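The Case for Screws in a Picture Mount

Hipólito Daza

Most of what is sold for displaying a photograph at home is built around concealment. The hanger sits behind the frame, the glass sits behind a lip, the print is pinched by bent tabs under a cardboard back, and the whole thing is taped shut. I have taken apart a good many of these over the years, and my view is that visible hardware is the better design. A clear sheet held down by screws should be the ordinary choice for a print that will be changed more than once in its life.

The usual objection is appearance. A screw head on the face of a display is read as unfinished work, and makers spend a lot of effort avoiding it. The Clillska line, which I used for several years, hides its fasteners behind a snap-on trim. The trim has to be pried off with a flat blade, and by the third opening the corners on mine no longer met. The Alel mount uses magnets let into the back panel. They hold well against a straight pull and badly against sliding, so a print hung upright creeps downward until the white border is uneven at the bottom. I measured 5 mm of creep on one of them between the start of summer and September.

A screw has neither fault. It clamps with a known force, it can be undone with a tool every household owns, and it shows at a glance whether it is seated. If it strips, a replacement costs almost nothing.

Sheet thickness matters more than most buyers assume. Thin acrylic bows between fixings and touches the print in the middle, where it can stick to a glossy surface in a humid room. A thick sheet stays flat with fewer fixings. It also has an edge worth looking at once it has been polished, and I would rather pay for that edge than for a molding that covers it. The drawback is reflection. Any clear sheet under a ceiling light will wash out dark tones, and landscapes in browns and grays suffer most. Tilting the mount a few degrees usually does more than an expensive coating.

Holes should be drilled slightly over the diameter of the screw, well in from the edge, and the screw tightened only until the head stops turning freely. Acrylic expands with heat more than metal does. A tight hole close to a corner will craze and then crack, and the crack will run to the edge.
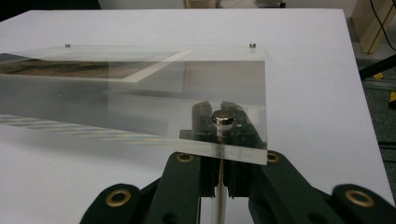

Two screw heads near the top of a thick acrylic sheet, with a white-bordered landscape print beneath it.

On a white table the heads are small enough to ignore, and the border does the work that a frame would otherwise do. I see no case for adding caps or covers. The Siregar kit includes colored caps, and they only make the fastener larger.

Cost is sometimes raised against this arrangement. A cut and polished sheet does cost more than a boxed frame of the same size. The Ceris frame in my hallway was cheap, and I have replaced its backing twice. The acrylic mount beside it has had four different prints in it and still has its original screws.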